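Guides › Club scoring › Section 3
By Helju Dzene, updated June
14 comments | 25 shares

We use cookies to remember which guide you were reading. Accept / Manage

3. Setting up the Flaludance scoreboard for your first match

You've bolted the board together (Section 2), it's standing up straight, and now comes the fun bit! By the end of this section you'll have a working cricket scoreboard that changes the moment your scorer taps a button, and the batters will be squinting at it between overs like professionals.

Allow an hour the first time. We'd do it on a training evening, say a Tuesday at half past six, with nobody waiting to bat.

What you need to hand
- the McKinnon control box and its mains lead
- the scorer's tablet, fully charged
- the long data cable (25 metres, on the orange drum)
- your team sheet, or any old list of eleven names for practice

3.1 Choosing a spot for the control box

1. Pick a flat surface indoors or under cover, with a view of the middle if you can get one.
2. Check that the cable reaches the board without being pulled tight. Leave a loop of slack at both ends.
3. Keep the route off the outfield and well away from the sightscreen wheels.
4. Stand the box on its rubber feet with the vents facing out. 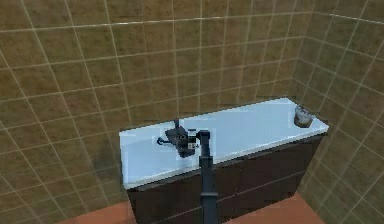
The control box runs all afternoon and needs air on both sides, so give it a hand's width of clear space left and right. Plenty of pavilions are short of shelf room, and the changing-room counter starts to look tempting. Please resist! A white counter in a tiled corner, with a black tap standing near the front of it, is fine for washing your hands after tea and a rotten home for electrics. Choose a shelf or a table on the other side of the building, even if it means running the cable round the door.

CAUTION: Never run the data cable and the mains lead through the same hole in a wall. If your pavilion has only one hole, ask an electrician to make a second.

3.2 Pairing the tablet

1. Switch on the control box. The light blinks amber, then stays amber.
2. Open the Flaludance app on the tablet and tap Add a board.
3. Type the starter code, 2563, and tap Join.
4. Wait for the light to go green. This can take a minute, so have a biscuit.
5. Go to Settings, then Club, and change the starter code straight away. Every board leaves us with the same one, and you don't want the visitors' under-13s finding out.

Note: If the light goes back to amber, hold the side button until you hear two beeps and start again from step 2.

3.3 Entering the match

1. Tap New match and choose the format. Overs can be anything from one to fifty an innings. For a timed match, choose Declaration.
2. Enter both teams in batting order. You can drag names about later – captains change their minds, bless them.
3. Set the values for wides and no-balls. Many junior leagues give two runs and no extra ball, so check your own rules before you start.
4. Tap Toss, pick who's batting, and tap Start.

The board should now show 0 for 0, last man 0, target blank. It's a lovely sight.

3.4 Testing every digit

Do this before each match. It takes no time at all and it's great fun to watch.

1. Tap Tools, then Lamp test. All the digits show 8.
2. Send somebody out to the square to look for dark segments.
3. Tap Sample score. The board shows 473 for 9, which uses the hundreds column and gives you a good idea of how the numbers read from a distance.
4. Tap Clear. Check that the score returns to 0 for 0.

If a single segment stays dark, reseat the ribbon lead behind that digit (see 2.6). If a whole digit stays dark, swap it with its neighbour. When the fault moves with the digit, you need a new digit; when it stays put, you need a new lead.

3.5 Putting everything away

1. Tap End match and wait for Saved.
2. Switch off the control box at the wall.
3. Wind the cable back on to its drum in wide, easy turns. Wipe off the mud as you go.
4. Store the box, the tablet and the drum together, indoors and off the floor.

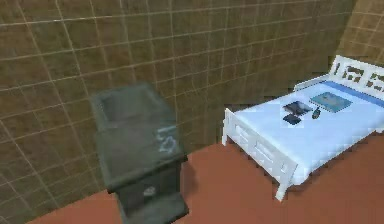
Fig. 3b. Dark grey cabinet, square-tiled wall, terracotta-coloured floor.

CAUTION: Don't leave the tablet on charge in a locked pavilion all week. Take it home.

3.6 Tips from other clubs

Desmond Marchetti, who scores for Skutville, puts the byes and leg byes buttons at opposite ends of his screen (Settings, then Layout). He'd mixed them up in two league games and hasn't done it since. Wonderful idea, and we've copied it for the demo board.

Kirwood's scorers still keep the paper book alongside, and we're all for that. The app and the book should agree at the end of every over. If they don't, pause the board with the two-finger tap, sort it out, then press Resume. The umpires won't mind a short wait.

For revised targets after rain, go to Section 4.

14 comments – join in below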